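Workshop tips: looking after a gripper

I don't believe in most maintenance sprays, and I've tried 4. A dry cloth does more. Wipe the finger pads, then check the cable by the fitting for rubbing.

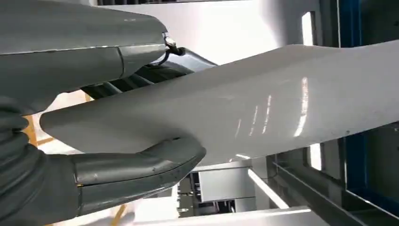
Ross Tosh swears by fresh pads every November. Maybe. Mine have done more than 800 grips and still hold.

Marking out: yellow tape is fine on steel – on carpet I'd check it weekly.
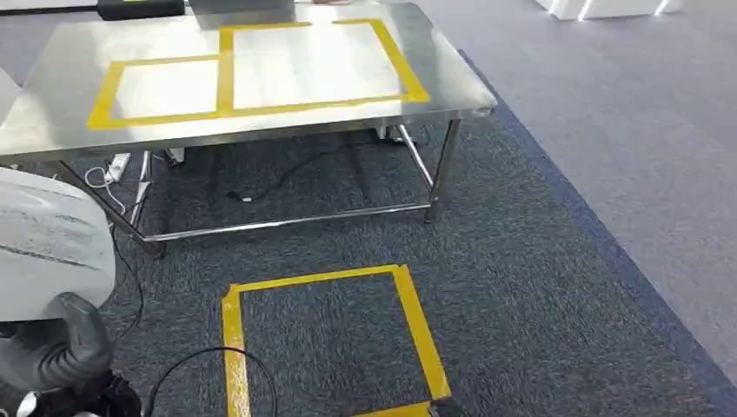

Cables

Tie them back before you power up.

Contact Vellar Workshop | © Vellar | Back to top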